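Search this site Enter keywords

Istley Branch Library, Collections and Space Meeting
Minutes, Nov 29, 2017

Present: Gemechu Beyene (chair), Zeeshan Bhutto (minutes), branch staff.

1. Minutes of the September meeting accepted with one correction: the Resdale transfer was 113 volumes.

2. Weeding. Local history duplicates have been withdrawn. Bound periodicals before 2000 remain in the basement pending a decision from Resdale. Humidity there was read at 50 percent. 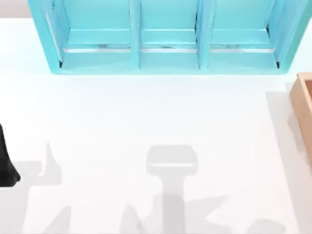 3. Children's room shelving. G. Beyene reported that picture books are returned to the wrong bays more often than any other class. Spine labels will be reprinted in larger type. Staff preferred a low unit with a single row of open compartments, as in the turquoise one with three, and asked that the widest compartment take oversize books. Tarar to quote on painted boards. Spending limit $1000, including delivery.

4. Catalog. Foverer records still import without subject headings. Z. Bhutto to send the error log again.

5. Action items. Labels: Beyene. Quote and log: Bhutto. Basement periodicals carried forward.

Comments (2)

mlh_istley: Will the bound newspapers stay open to the public while Resdale decides?

R. Dunn: Item 4 was on the last agenda too. Is there a date for it?

Related items
Minutes, September meeting
Withdrawn materials policy
Resdale transfer list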